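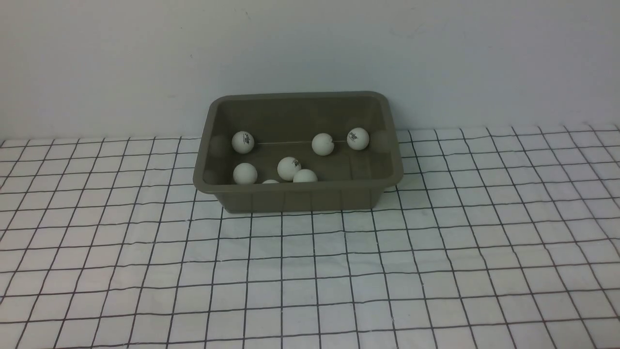
Where the spring collection stands

Report to Pesoven on the Valis knitwear line, 12/02/2018

The sample run is finished. The Ó Dálaigh mill sent the last of the merino in the right green, on the third try, and we have stopped opening its parcels with our eyes half closed. All 70 sample pieces have been fitted. The cardigan needed the most work – its sleeves had been drafted for someone with the reach of a goalkeeper.

Orders

Stores have committed to 2,670 pieces against the target of 2,000 in your grant letter. Much of that is the plain crewneck, the style we nearly dropped for being dull. The asymmetric poncho, which we loved, has sold to one store, and they have asked if they can send it back.

Money

Spending is on budget except for shipping. Clevex raised its rates midway through the season and sent us a calendar by way of comfort. We have moved 3 of the smaller deliveries into one, and that covers most of the gap.

Next

Production starts in March. We still need your sign-off on the second payment before the yarn order goes in, and the mill would like its deposit first. The poncho will not be repeated.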